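23 August 2018

Long entry today, so get a coffee first. Most of it is about the clause coder, and the rest is me thinking out loud about the Skurkbridge contracts, which I promised Sum-yee I would write up before I forget what I meant.

For anyone picking this notebook up fresh: we are reading the standard contracts that cities and school districts hand to their contractors, looking for certification clauses. Those are the paragraphs where the person signing has to state that they don't do something, won't do something, or won't say something, as a condition of getting paid. Our question is a small one. When a new certification law passes, how long does it take for the wording to show up in the everyday paperwork, and who ends up signing it? It's the second half I care about most, as anybody who has sat near me at lunch knows.

The Skurkbridge batch came in on a disc, scanned crooked, with the appendices in a separate folder from the contracts they belong to. So-ying spent the morning matching them by hand and I owe her a nice lunch. She has 13 contracts fully put back together, and of those, 7 have the new clause in the body of the text. Another 2 have it only in an appendix that the signature page never mentions. I keep coming back to those. If you sign page four, and page four says "this agreement and its exhibits," and the exhibit list leaves one out, have you certified anything? Oisín says yes without blinking. Su-chen says it depends on whether the exhibit was stapled to it when it was signed, and I laughed, but then she showed me that she was serious and that there is a whole line of argument about it. I have asked her to write me a paragraph, with cites, and she said she'd have a go.

The coder itself (the script, I mean, not a person) is doing better than in May. Back then it flagged any sentence with "certify" in it, so we got pages and pages of insurance certificates and one very long passage about certified mail. I have now made it look for a verb of promising close to a negative, and then hold anything with "during the term of" for a human to read. It still trips over the Etby forms, where the writer loved a double negative: "Contractor shall not fail to refrain from." I read that one out loud to the room and we argued over it until the coffee ran out. I've put it down as a promise, with a question mark in the margin.
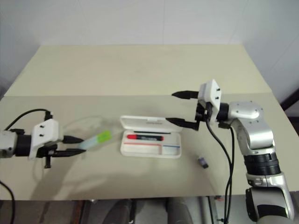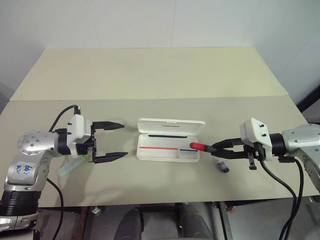
Back to the question of who signs. I went through the Lenano school district file again after lunch and sorted the signers by hand. I expected companies. What I got was mostly single people working under their own names - a piano tuner, a sign language interpreter, a woman who judges the spring debate tournament for a very modest fee. The clause they sign is word for word the one in the bus contract. Shiuli thinks this is plain copying, somebody in the purchasing office pasting the same block into every template, and I'm inclined to agree with her, but we can't write that down without something to show for it. The thing to do is compare the templates against each other and look for shared typos. There is a "thier" in the bus contract. If there is a "thier" in the piano tuner's, I'll be a very happy person.

One worry I want to get on paper. We've been treating a clause about speech (you won't advocate, you won't boycott, you won't join) the same as a clause about conduct in the ordinary sense, such as not hiring your own cousin. I think they need separate columns. A judge would likely read them very differently, and so would the people signing, I suspect. Oisín grumbled, because it means recoding everything up to the Yuen file, but he came around when I said I'd do half. I do mean to do half.

To do:
Shiuli to ask the Lenano purchasing office for the blank templates, politely, and ask again if they send the filled ones.
Oisín and me to split the speech and conduct columns. He takes Etby, I take Skurkbridge.
Su-chen, the paragraph on unlisted exhibits.
So-ying, please stop renaming the scans until I've backed up the folder, and thank you again for this morning.
Me, find out why the script skips page one of every Yuen contract. I think it takes the letterhead for a cover sheet.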